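Print this page | E-mail this page
Last updated: Sat 9 November

Equipment Review: Forneck Bench Driver Set

The Retamal Community Repair Workshop reviews hand tools each season before they are added to the lending shelf. The present review concerns the Forneck bench driver set, a boxed kit of 64 pieces intended for small repair work on household electronics, office equipment and desktop computers. The workshop bought two sets at the regular shop price. No discount or sample was requested from the maker.

The set was in daily use at the workshop's two main benches for most of the season. Graciela Godoy supervised the first bench, where computers and printers are serviced, and Patricio Ledesma the second, where kitchen appliances, lamps and radios are handled. Both kept a written log, and their remarks form the basis of what follows.

Contents and case

The kit holds one main handle, one short handle, a flexible extension, a rigid extension, tweezers, a pry tool and an assortment of bits. The bits sit in two foam trays inside a hinged case. The sizes are printed beside each slot in white ink, which remained legible on one set and had begun to wear on the other by the end of the period. The workshop would prefer molded numbers, as found on the older Vusstead kit that the Forneck set is meant to replace.

The case closes with a magnet. The magnet is adequate when the case is carried flat, but it opened twice when a set was carried by its narrow end, and one small hex bit was not recovered. Borrowers are asked to keep the supplied band around the case at all times.

The main handle

The handle is the strongest part of the kit. It is long enough to be held comfortably by a large hand, and the rotating cap turns freely without wobble. Ms. Godoy's log notes that it reached recessed screws in the lower part of a tower case without the extension, something the Vusstead handle could not do.

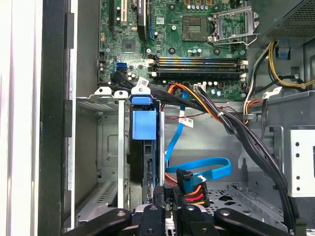 The short handle is less successful. Its grip is smooth, and with damp or gloved hands it tends to slip before the screw moves. Mr. Ledesma set it aside after the first few weeks and used the main handle for nearly all appliance work, including jobs for which the short one would have been the better length.

Bits

The cross-head and flat bits held their shape well. The smaller star bits did not. Two of them rounded at the tip during ordinary use on laptop hinges, and although the maker replaced both without argument, the replacements took several weeks to arrive. The bits fit the handle snugly and can be changed with one hand – a real convenience when the other is holding a cable aside.

The magnetic hold is firm enough to lift a short machine screw and keep it in place while it is started. Longer screws droop and must be guided with the tweezers.

Extensions

The rigid extension is straight and well made. The flexible one may be used for light screws only. It twists under load, and on a stiff screw the user feels the shaft wind up before anything moves.

Recommendation

The workshop recommends the Forneck set for general lending, with the reservations given above. It is not recommended as the only kit for anyone who works mainly on laptops. Both sets will be available to members from December and may be kept for one week. Replacement bits are held at the front desk.

Reviewed by Florencia Paredes for the Retamal Community Repair Workshop

Reader comments

Fermín Navarrete wrote:
I have owned this kit for two winters. The printing on the trays wore off mine as well. A label maker solved it.

Sigrun Berge wrote:
Will the old Vusstead kits be sold to members? I would gladly take one, even with pieces missing.

Florencia Paredes wrote:
Ms. Berge, they will be kept as spares for the time being. Please leave your name at the desk.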